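Home | Setup | Tracking | Replay | Troubleshooting | Release notes

October - by Shu-fen Peng

Print this page | E-mail this page

Section 3. Marker-cube pose tracking with Prorkex

Read this before you trust any number the tracker prints. Prorkex will report a full six-axis pose for each handheld gripper on every head-camera image, and it will go on reporting one when it has very little to go on. The green "OK" in the status bar means the process is alive. It says nothing about whether the pose is any good.

These steps assume you have finished Section 2 (camera calibration) and that the calibration file is from the camera you are using now. The program does not check. It will happily load a file from another unit and give you smooth, confident, wrong paths.

3.1 Load the cube layout

1. Open the Trunthorpe console and choose Tracking, then Cubes.

2. Load one layout file per hand. Left and right cubes carry different patterns and the files cannot be swapped.

3. Enter the edge length you measured with calipers. Do not accept the value in the file. Printed faces come out slightly off size, and the error goes straight into your depth estimate.

4. Press Verify. Turn each gripper slowly until every face you expect to use has been listed.

Note: Verify only tests that a pattern was decoded once. A face that decodes once under good light may drop out for most of a real session.

3.2 Set the filter

5. Set the smoothing window to 3. The default is 11, and it makes the plots look wonderful. It also rounds off the moment of contact, the one part of the motion you probably care about.

6. Set Hold Last Pose to Off. With it on, a hidden cube is written to the log as a cube that has stopped moving. You can't tell the two apart later.

7. Leave Predictive Fill off as well. The release notes call it "gap recovery." It draws a curve between two known points and marks the result as measured. I have asked for that label to be changed and it hasn't been.

Caution: Changing filter settings during a recording does not start a new log segment. Stop, change, then start again.

3.3 Check tracking on an object in contact

A cube waved in open air is the easiest case there is. Test with both grippers at work near the floor, where wrists turn over and the cubes tip away from the camera. A soft support is worth including. The object shifts when you press on it, and any lag between the two hands shows up quickly in the replay.

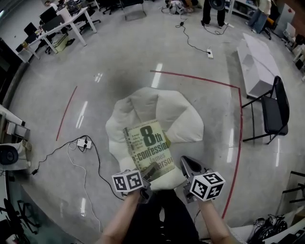 Figure 3-1. Two-hand contact check with a paperback on a bean bag cushion. The right cube is tilted.

8. Start a recording and hold both grippers still for a few seconds, away from the object.

9. Bring one gripper into contact and press lightly. Bring in the other. Do not rush this to make the trace look decisive.

10. Tilt one wrist until its cube is close to edge-on to the camera, then bring it back. Repeat with the other wrist.

11. Stop after 600 images. Longer runs only bury the bad stretch in a better average.

3.4 Read the result

12. Open the run in Replay and turn on Raw Detections. The smoothed path is the default view and is no use for this.

13. Look for pose flips. When a single face is visible, two different orientations can fit the same corners nearly as well. The tracker picks one, and sometimes changes its mind. A flip looks like a sudden jump in wrist angle with almost no change in position.

14. Look at the Faces Used column. Treat any stretch with a value of 1 as suspect, even if the path looks clean.

15. Compare the two still periods. If a gripper you held steady drifts in the log, go back to Section 2. No filter setting will fix it.

Note on the confidence score: it is computed from reprojection error, so it tells you how well the chosen pose fits the corners that were found. A flipped pose can fit very well. I have a run from the Rarnport bench in which 165 flipped images in a row scored above the pass line. Please don't use the score to drop or keep data without looking at the replay.

3.5 Light and reflections

Shiny floors throw ceiling lights back toward a head-mounted camera. The manual for the older version says auto exposure handles this. My experience is that auto exposure handles the floor, and the white parts of the cube are left to manage as they can. Lock exposure with the cubes at working height and check that the edges between black and white are sharp in the zoomed view.

Caution: Lowering exposure to save the patterns may leave the object too dark for whatever training you plan to do later. Check both before you settle.

3.6 Exporting to the planner

16. Choose Export, then Gavrilă format. Keep the box marked Include Invalid ticked. Without it, bad images are removed and the remaining ones are renumbered, so the gap disappears and the planner sees one very fast motion.

17. Confirm that the jaw offset is present for both hands. The cube sits on the gripper, and the pose is the pose of the cube. If the offset is missing, the exporter writes zeros and shows no warning.

18. Play the export in the planner's viewer before sending it to hardware. If the viewer and Replay disagree, believe neither until you have found out why. In most cases I have chased, it was a frame convention - the exporter uses the camera frame unless told otherwise, and the planner assumes the base frame.

Known issue: Export can report "Complete" with an empty file when the disk is full. Check the file size.

Continue to Section 4, Time alignment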